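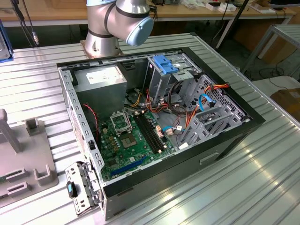 Skokeo is a method for teaching a robot arm to take apart and refit desktop computers. It was described by Kaj Kjærgaard and Erlinda Yap, who developed it at the Østergaard laboratory in Breltum. The arm learns from recordings of a person guiding it by hand, and each recording covers a single part, such as a processor or a hard drive caddy.

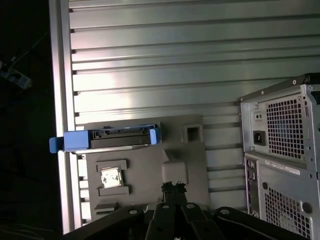

Parts are held in a molded tray, so the arm can find them by position before switching to its wrist camera for the last 8 millimeters. The published version was trained on 618 recordings. In 175 test runs, most failures occurred while seating the processor. A later variant, Jodine, adds force sensing at the fingertips.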